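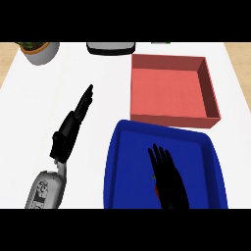
Ticket 600: Vuvovent extractor cuts out on high
Opened by: Bendik Rønning
Status: waiting for part

Thu 17 July, 09:10
Fan in the upstairs kitchen runs fine on low and medium. On high it stops after 6 minutes and the panel shows E3. Turning it off at the wall clears the code. Filter was changed in March.

09:45, Rattanakul support
Please check the outside flap opens fully and tell us the duct length and the firmware number on the back of the panel.

11:20
Flap moves freely. Duct is 300 cm with one bend. Firmware 66. Tried again with the filter out, same result.

13:05, Rattanakul support
E3 with a clear duct is usually the motor sensor. Replacement ordered from Fulura. Keep to low or medium until it is fitted.

13:12
OK. Please ring before delivery, the side door is locked after four.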